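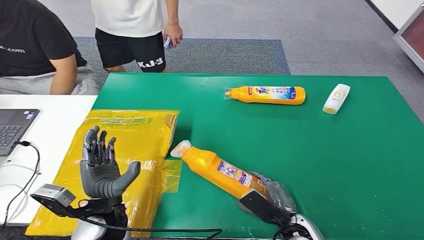 Figure 9.1 A two-handed robot at a green work mat, with its right hand around a yellow bottle.

CHAPTER 9
When the New Hire Has No Locker: Automation and the People Around It

Posted October, by the Sumampouw Press course team

We use cookies to remember which chapter you were reading. By continuing you agree to this. Manage settings

Somebody has to pick up the bottle. For most of the history of packing work, this was so obvious that it never appeared in a job description. The description said "packer" or "line associate, second shift," and it asked for steel-toed shoes and a good attitude. It left out the part where a person sees a bottle lying on its side, with its cap facing the wrong way and another bottle resting against it, and sorts the whole thing out in less time than it takes to complain about it.

Chapter 8 dealt with machines that replace strength: conveyors, lifts, pallet wrappers. Those are old friends by now, and most workers would fight anyone who tried to take the pallet wrapper away. This chapter turns to machines that are meant to do what hands do. They arrive with more excitement and a longer list of things they would prefer you not hand them.

The Branach case

We will follow one workplace through most of the chapter. Branach runs a repacking plant outside Prandville. Goods arrive there in the wrong box, the wrong count or the wrong language, and leave in the right one. Much of it is household stuff in plastic bottles. The work is steady, the ceiling is high, and the break room has two microwaves, one of which is trusted.

Branach decided to automate a single station, the one where mixed bottles are set upright and placed in trays. Management named the project Skulletti. No record survives of how the name was chosen, and the people we interviewed all gave credit to a different department. The plan ran to 30 pages. Twenty-six of them were about the robot. Three were about the floor space and the power supply. The last page was headed "People," and it had a good deal of white on it.

Keep that page in mind. It comes back in every section of this chapter.

What the plan assumed

The plan treated the station as one task repeated many times. A shift's target was 1,929 bottles, a number that had been worked out by dividing one spreadsheet by another and that the packers had been cheerfully missing or beating for years, depending on what came off the truck. On paper, bottle 1 and bottle 1,929 were the same event.

Anyone who had stood at the station could have said otherwise. Bottles come fat and thin. Some are shiny enough to throw the overhead lights straight back at you. Some have a pump on top that catches on everything. Packers deal with this by feel and stop noticing that they are dealing with it. We call this kind of skill tacit knowledge, meaning knowledge that people use all day and would struggle to write down. When Branach asked its packers to list the steps in their job, the average list had four steps. The first was usually "get bottle."

"Get bottle" ended up taking most of the project's time.

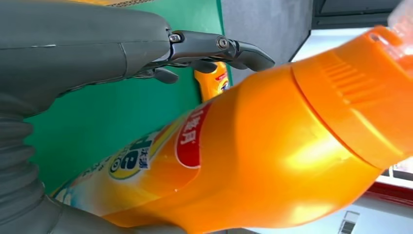 Figure 9.2 Robotic hand over a large orange bottle, before gripping. A smaller bottle stands behind.

Consider the moment in Figure 9.2 from the point of view of a job planner. The big bottle is lying at a slant. Its surface is glossy and rounded, its cap is ribbed, and there is a second, smaller bottle close by that could get in the way. The hand has to come at this from somewhere, close on something, and leave the neighbor alone. Each of those is a decision. A packer makes them while talking about the weekend.

None of this means the machine can't do it. Robots at stations of this kind do get better, sometimes quickly, and a book that bets against them will look silly on the used-book table. The point for this chapter is narrower. Every decision the packer used to make without thinking now has to be made by somebody on purpose, and the somebody is usually another worker with a new title.

Where the work went

At Branach, the trays still got filled. What changed was who did what in the course of an hour. Before Skulletti, the station had packers. Afterward it had the robot, an attendant and a person called a flow coordinator, who turned out bottles onto the table in a way the robot liked. The attendant cleared drops, wiped lenses, restarted things and kept a log. Both jobs were filled by former packers. Both were described in the company newsletter as a step up.

In some ways they were. The attendant's shoulders hurt less. The pay went up by 50 cents an hour, which the newsletter rounded to "a significant increase." And there was some pleasure, the attendants told us, in knowing what a machine was going to get wrong a second before it did.

In other ways the new jobs were odd ones. Packing has a rhythm, and you can carry on a conversation inside it. Attending has long stretches in which the main duty is to look at something that is going fine, and then short ones in which everything needs you at once. People are poor at this. They have been shown to be poor at it in control rooms and cockpits, and there was no reason to expect better of a repacking plant at three in the afternoon. We use the term vigilance work for tasks of this type, and Section 9.3 looks at why they tire people who have been, as one supervisor put it, "just standing there."

There was also the matter of blame. When a packer dropped a bottle, the packer had dropped a bottle. When the robot dropped one, the log offered the attendant a menu of causes, and most of the entries on it were things the attendant might have done. After the first 1,000 logged stops, "operator setup" was the leading cause by a wide margin. It was also the first item on the menu. Readers may draw their own conclusions, and Section 9.4 will help them do so with a chart.

A word on vocabulary

Writing on this subject tends to come in two flavors. In one, robots "free" workers for more creative tasks, as though the packers of Prandville had been kept from their sculpture. In the other, robots "take" jobs, as though they came in through a window at night. Both make the machine the subject of the sentence. In this chapter we try to write sentences in which people are the subject, because people bought the robot, placed it, set its targets and decided what would go on the page headed "People." You will find this makes some sentences longer. It also makes it easier to see whom to ask.

Key terms in this chapter

Tacit knowledge: skill that is used without being put into words.
Task allocation: the division of work between people and machines, whether or not anyone sat down and planned it.
Vigilance work: watching a process that mostly doesn't need you.
Residual task: a job left to a person after the rest has been automated, often a collection of things that had nothing in common before.
Deskilling and reskilling: a loss or a gain in the skill a job calls for. The same change can be both, sometimes for the same worker.

How the chapter is organized

Section 9.1 goes back to the Branach station before the project and shows how to observe a job without ruining it. Section 9.2 takes up task allocation and the three usual ways of getting it wrong. Sections 9.3 and 9.4 cover attention, fatigue and the handling of errors. Section 9.5 is about pay grades and job titles, and includes the full text of the newsletter item. Section 9.6 returns to Skulletti after its second redesign, when the packers were finally asked to help write the last page of the plan. They asked for more pages.

Readers who skipped Chapter 8 should at least look over its part on line speed before starting Section 9.1.

Sign up for the instructor newsletter to hear when new case material is added.

Copyright Sumampouw Press. All rights reserved. | Contact the course team | Back to top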